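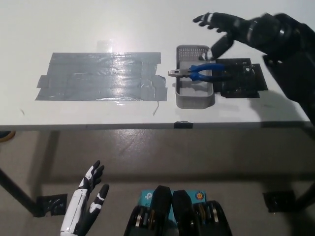 製品資料 第11号 2ページ

Gornetti 作業台用備品
天板保護テープ、浅型バスケット、黒色マット

適用範囲

本ページは、組立・補修用の白色天板に載せて使用する備品三点の仕様、設置手順、保守および発注方法を記載する。対象は銀灰色のダクトテープ、灰色の樹脂製浅型バスケット、黒色の長方形マットである。工具類は備品に含まない。青色ハンドルのペンチは別品番での取り扱いとなる。天板および脚部の仕様は作業台本体のページを参照のこと。

1. ダクトテープ(銀灰色)

天板の一部を覆うための貼付材である。帯状に切ったテープを横方向に並べ、隣り合う帯の縁を重ねて一枚の長方形に近い面をつくる。表面には光沢があり、照明を強く反射する。目視検査を伴う作業では、反射の位置が検査範囲に重ならないよう、照明の角度または貼付位置を変更する。

品番 GT-400
基材 布
粘着剤 ゴム系
色 銀灰
端部処理 手切り可

手切りの場合、端部は不揃いになる。輪郭の精度を必要としない用途ではそのまま使用してよい。輪郭をそろえる場合は、貼付前に裁断台の上で刃物により切断する。天板上での切断は禁止する。刃先が天板の表面層に達した場合、その傷は補修の対象外となる。

貼付手順

1. 貼付範囲を乾いた布で拭き、切粉と油分を除去する。
2. 奥側の一本目を天板の長辺と平行に貼る。
3. 二本目以降は、前の帯の縁に重ねて手前へ順に貼る。重ね幅は全長にわたって一定とする。
4. 樹脂製のヘラを中央から端へ動かし、気泡を抜く。
5. 端部から出た繊維や細いテープ片をはさみで切り取る。

端部に残った細い糸状の切れ端は引っ張らないこと。布基材の縦糸に沿って裂けが進み、帯の中央部まで達することがある。必ず根元で切断する。丸まって天板側に垂れた切れ端は、部品や袖口に付着するため、作業開始前の点検項目に含める。

剥離は端から低い角度でゆっくり行う。糊が残った場合は中性の剥離剤を布に含ませて拭き取る。アセトンおよびシンナーは使用できない。剥離後の面に再貼付する場合は、剥離剤が完全に揮発してから行う。

2. 浅型バスケット(淡灰色)

手工具の一時置きに使用する、角の丸い長方形の樹脂製容器である。一方の端が高く立ち上がり、その面に小さな四角い穴が格子状に並ぶ。

品番 VB-413
シリーズ Vamness
材質 ポリプロピレン
色 淡灰
蓋 なし
耐油性 鉱物油に対し可

浅型のため、長さのある工具は縁からはみ出す。ペンチを斜めに置いた場合、先端が一方の縁を越え、ハンドルが反対側へ張り出す配置になりやすい。はみ出しは使用上の支障とはならないが、次の二点を守ること。

刃先または尖った先端を作業者側に向けない。
ハンドルの張り出しが天板の端を越えない位置に容器を置く。

立ち上がった端の格子穴は、ラベル札の固定に利用できる。結束バンドは幅の細いものを選び、余長を外側で切断する。穴へのフックの取り付けは推奨しない。荷重が穴の縁の一点にかかり、白化や割れの原因となる。

本品は段積みに対応しない。内容物を入れた状態で上に物を載せると、縁が外側へ変形する。保管時に空の状態で重ねる場合は、向きをそろえる。

洗浄は中性洗剤とぬるま湯による。格子穴に詰まった切粉は樹脂ブラシで除去する。金属ブラシの使用は表面の毛羽立ちを招き、汚れの再付着が早くなる。乾燥機には入れないこと。

3. 黒色マット

部品や工具の仮置き面として、バスケットに隣接させて使用する長方形のシートである。表面にわずかな凹凸がある。使用に伴い、擦れた部分に光沢やすり傷が現れる。外観の変化のみであれば交換の必要はない。

品番 SM-2
供給元 Saavedra
色 黒
表面 微細な凹凸
裏面 滑り止め加工
使用面 片面

交換の基準は次のとおりとする。

裏面の滑り止めが剥離し、片手で軽く押してマットが動く。
角が反り、平らに戻らない。
切り込みが裏面まで達している。
油分が浸透し、清拭後も部品に転写する。

マットは天板の内側に収めて敷くことを標準とする。角が天板の外に出る配置では、通行時に衣服や台車が接触し、上に置いた部品ごと引き落とすおそれがある。天板の奥行きが不足する場合は、裁断済みの小型品 SM-2S を選定する。現場での裁断も可能だが、切断面から滑り止め層が剥がれやすくなるため、保証の対象外となる。

黒色面は銀色の小ねじや座金の視認に適する。黒染めの部品、黒色の樹脂部品を扱う工程には適さない。該当する工程では淡色品の在庫を問い合わせのこと。

4. 標準配置

標準配置では、左から順にテープ貼付面、バスケット、マットとする。バスケットは立ち上がりのある端を奥に向ける。工具のハンドルをマット側へ向けておくと、右手での取り出しと戻しが同じ動線で行える。ハンドルがマットの左縁にかかることは差し支えない。

左利き用の配置は左右を反転する。この場合もバスケットの奥行き方向の向きは変えない。

天板前縁には小型のクリップまたはテープ片を目印として取り付けることができる。色は黒を標準とし、バスケットの手前中央に合わせる。目印が前縁から大きく突出する場合は、薄型のものに交換する。

照明は天板の左右どちらか一方に偏らせない。片側からの強い光では、作業者の腕や機材の影が右側または左側の天板を広く覆い、黒色マット上の部品の識別が困難になる。影が前縁を越えて床に達する条件では、補助灯の追加を検討する。

5. 床面および脚部

コンクリート床に設置する場合、脚の下に黒色のフットパッドを敷き、パッドをテープで床に固定する。光沢のある塗床ではパッドが滑りやすいため、固定を省略しない。床に染みがある場合は、油分の有無を確認してから貼付する。油分が残る面ではテープの保持力が得られない。

床用テープは第1項の GT-400 と兼用できる。ただし、床から剥がしたテープを天板に再使用してはならない。砂粒が粘着面に残り、天板に傷が付く。

6. 点検

始業時
テープ端部の浮き、糸状の切れ端
バスケットの割れ、格子穴の詰まり
マットのずれ、角の反り

月次
テープ重ね部への切粉の侵入
マット裏面の状態
フットパッドの固定

点検記録の様式は作業台本体に付属するものを使用する。備品のみを購入した場合、様式は請求により送付する。毎年10月に様式を改訂するため、旧版を使用している場合は差し替えること。

7. 発注

単品での発注に加え、三点をまとめたセット品番 GS-11 を設定している。セットにはテープ一巻、バスケット一個、マット一枚が含まれる。フットパッド、ヘラ、ペンチは含まれない。

Vamness シリーズの淡灰色は、旧 Gulari シリーズの灰色と色調が一致しない。混在して使用する場合、寸法上の互換性はあるが、外観の差異を理由とする返品は受け付けない。Gulari シリーズの補充品は在庫限りで終了する。

開封後のテープは返品できない。バスケットおよびマットは、未使用かつ元の梱包がある場合に限り返品を受け付ける。

技術的な問い合わせ先
Gornetti 備品技術課 Iason Kyriakidis
問い合わせの際は、品番と梱包箱側面のロット記号を併記のこと。

関連ページ
作業台本体 天板・脚部仕様
手工具 ペンチ類
フットパッド 選定表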